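Fleltudel Planning License, One Year – My Review After the First Budget Round

Rating: 4 of 5

I am responsible for buying equipment in a small company that packs spare parts for kitchen taps and sinks. We are not engineers. When my director, Ifeanyi Nnaji, asked me if we should buy a robot arm this year or wait, I did not want to answer from a catalog. So I took a license of Fleltudel, the simulation program from Stimholm, and worked with it before I wrote any number in the budget.

The price was 271 dollars for the year, for one seat. There is also a pack with ready-made rooms for 147 dollars more. I bought it, and I think most people in my position should buy it too. To build a kitchen by yourself takes many evenings. I tried it once and stopped.

Installation was simple, but the first start was slow on my office computer. Support told me to lower the quality of the reflections, and after this it was good enough. The manual is written for people who already know the words. I needed help from my colleague Bogumił Kalinowski to understand the chapter about grippers. He read it two times also.

What I like most is that I can look from near the gripper and not only from far away. For planning this is important. A drawing from the seller shows you the reach of the arm, but it does not show how much room the fingers need when they are open, or how close they come to other things on a counter.

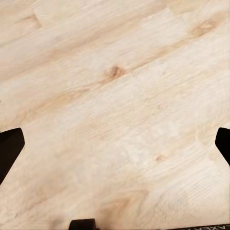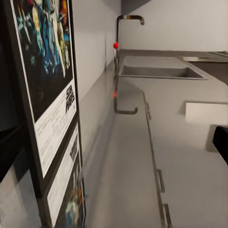 Wood grain close to the gripper fingers, and the counter with the sink and the dark faucet.

Can I use the program to decide the budget before I have any robot?
You can use it for the main part of the budget, which means the size of the arm, the type of gripper and the space around it. For wiring, safety fence and training of people you still need an offer from a supplier, and I would keep a separate line for these.

Now the weak points. The cost sheet inside the program is poor. It accepts only one currency, and it forgets the spare fingers if you change the gripper model. I lost 242 dollars in my first plan in this way and found it only when I compared with the offer from Haruna, our supplier. Now I export everything and do the sums in a normal spreadsheet.

Also, the surfaces can look a little soft when you go very near. For my work it does not matter – I plan positions and distances. If you want to show nice pictures to a customer, try the demo first.

The license does not stop your project when the year ends. You can open it and look, but you cannot change it. I asked this by email before I paid and the answer came the next morning.

I compared it with Cakow, which costs 300 dollars and has a better cost sheet, but no ready-made kitchens at all. If your robot will stand in a factory hall, maybe Cakow is the better choice. For counters, sinks and drawers I stay with Fleltudel.

We decided to put the arm in the second half of the budget, with a smaller gripper than the seller recommended. I will renew the license for one more year.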